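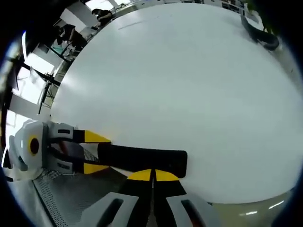
The Lekby is a radio first and an alarm clock second, and I'd set it up in that order. You can do the whole thing in one sitting with a cup of coffee, and the only tool you need is a small Phillips screwdriver for the battery door. Do the unpacking on a table with nothing fussy on it, no patterned cloth, no newspaper. The screws and the antenna clip are black, and so is the remote, and black on white is the easiest thing in the world to find - look how clearly that long black block stands out on the white tabletop. I did my first one on a dark brown rug and I'm still missing a screw.

Section 3: First set-up

1. Peel the film off the display. There's a tab at the top right corner. If you start from the bottom it tears, and then you're picking at it with a fingernail all evening (ask me how I know).

2. Open the battery door and put in the backup cells. They only hold the clock and your saved stations when the power is out, so they won't run the speaker. Plus end toward the hinge on both.

Caution: Don't mix old and new cells. Take them out if the radio is going into storage for the winter.

3. Screw the antenna into the back until it's finger tight. Please leave the pliers in the drawer! The socket is set in plastic and it will spin loose.

4. Plug in the power cord and wait. The display shows two dashes for a bit, then the word SETUP. Don't press anything while the dashes are showing, or it starts over.

5. Type the start code, 3821, with the number keys and press OK. If your radio came with the older Skallen remote, the code is 2135 instead. Look on the back of the remote for the name.
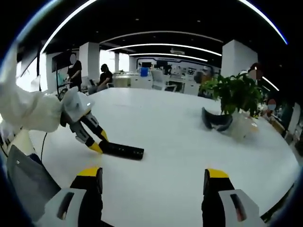 Can I change the start code to something I'll remember?

The code is fixed, but you only need it once. After that the radio goes straight to the last station you had on, and it will ask again only if you do a full reset.

6. Set the clock. Hold CLOCK until the hours blink, turn the big knob, press it, and do the same for the minutes. It's a 24-hour clock out of the box. You can switch it under Display, where you'll also find the brightness. I keep mine at the lowest setting, and it still lights up my nightstand more than I'd like.

7. Run the station scan. Press and hold SCAN and let it go all the way around the dial. Pull the antenna up to full length before you start and put the radio where it's going to live, because what it picks up in the kitchen may not be what it picks up in the bedroom.

Note: The scan keeps 20 stations at most. If you get more than that where you live, lucky you, but the weaker ones are dropped without any message.

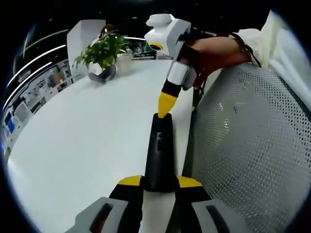
Birger Tveit wrote to me that his scan kept stopping halfway, and that he'd given up on it twice before he moved the radio off the top of the refrigerator. He got the full dial on the next try. He also thinks I should have put this at the front of the guide, and he may be right, but I'm leaving it here with the rest of the scan stuff.

If moving it doesn't help, try these:

Turn off any dimmer switch in the same room. Dimmers are terrible for AM.
Swing the antenna flat to one side, then the other, and scan again each time.
Unplug phone chargers on the same outlet. The cheap ones buzz.

8. Save your favorites. Tune to a station, hold one of the preset buttons, and let go when you hear the beep. To replace one, just save over it - there's no delete. I have the news on the first button and the late jazz show on the second, and I haven't found a use for the last few.

9. Set the alarm volume before you set the alarm. It's separate from the radio volume and it comes from the factory at 10, and that is LOUD. Saranya Thomas tested hers on a Thursday night with the dog asleep beside it and asked me to put this in capitals, so there you go.

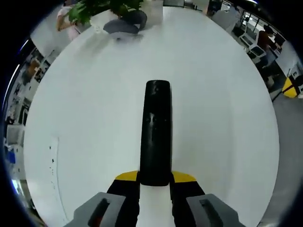 10. Set the alarm itself. Press ALARM, turn the knob to the hour, press, then the minutes, press. Choose Radio or Tone. A small bell shows on the display when the alarm is on. If the bell is blinking, you've picked a time but haven't pressed OK yet, and it won't ring.

Caution: The snooze bar on top also turns the alarm off for the day if you hold it down. Tap it.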